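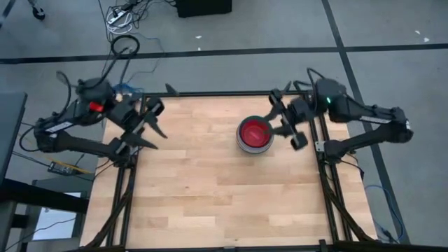

Remeck has sold wired headphones from the same two-story building for 11 years, and until last November it had never made a speaker. The company's head of acoustics says the change came after a long argument over a driver. He talks with his hands on a table of pale, narrow wooden planks and keeps his voice low. "We had a four-inch woofer left over from another job," he says. "It was too good to leave on the shelf."

The result is the Wustance, a powered bookshelf speaker that sells for $314 a pair. It has one analog input, one optical input and no app. He was asked about the missing app several times during our talk and gave the same answer each time. "People want to turn it on and hear the record. The volume knob is on the front. I don't know what else we would put on a phone."

The cabinets come from Shenoy, a furniture shop that also builds the company's headphone stands. Early samples had a hum in the lower mids that took the team 31 days to trace. The cause was a brace glued a little too far back. "You could hear it on male voices, mostly on radio," he says. "On music I missed it for a week."

He is less happy with the remote, which he calls "fine." It was bought in from a supplier, and the mute button sits where most people expect the input button to be. A new one is planned, but he would not give a date.

The first run was 200 pairs, and most went to people who already owned Remeck headphones. Some wrote in to ask for more bass. He does not plan to add it – the speaker was tuned for small rooms, and he thinks a subwoofer is the better answer. One is in the works under the name Lusen, with a sealed box and a single ten-inch driver.

Will it match the Wustance finish? "The walnut one, yes," he says. "The white is harder. Shenoy changed paint suppliers, and we are still comparing samples."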